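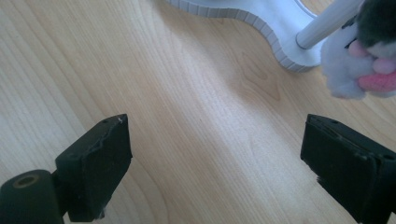
Budix Table Oil, Clear, 200 ml

Budix is a clear oil for wooden tables, shelves and cutting boards used indoors. It is made by Buzatu in small batches and filled by hand in our workshop in Somthorpe. The oil goes into the wood and leaves a soft, low shine. Light woods stay light, and the lines and knots of the grain become a little more easy to see.

How to use
Clean the surface and let it dry fully. Sand with fine paper, always along the grain. Put a thin coat with a cotton cloth, wait 34 minutes, then wipe off all the oil that stays on top. Most tables need 2 coats. Please leave 6 hours between them.

Oily cloths can catch fire by themselves. Put them in water after use, or dry them flat outside.

Details
Content: 200 ml, metal bottle with screw cap
Color: clear
Smell: light, goes away when dry
Not for floors or garden furniture
Keep away from children

From our customers
"I used it on my desk of ash wood and I am satisfied. The first coat was too thick by my mistake and stayed sticky, so I wiped it again with a dry cloth the next morning." Anju Rathore

Delivery
Orders received until 31st May are sent with the old label. The oil inside is the same. The larger bottle, together with the Bilulum wax, will be in stock in June.

Questions about a special wood? Write to Natanael Frota at the workshop and tell him the kind of wood and what was put on it before.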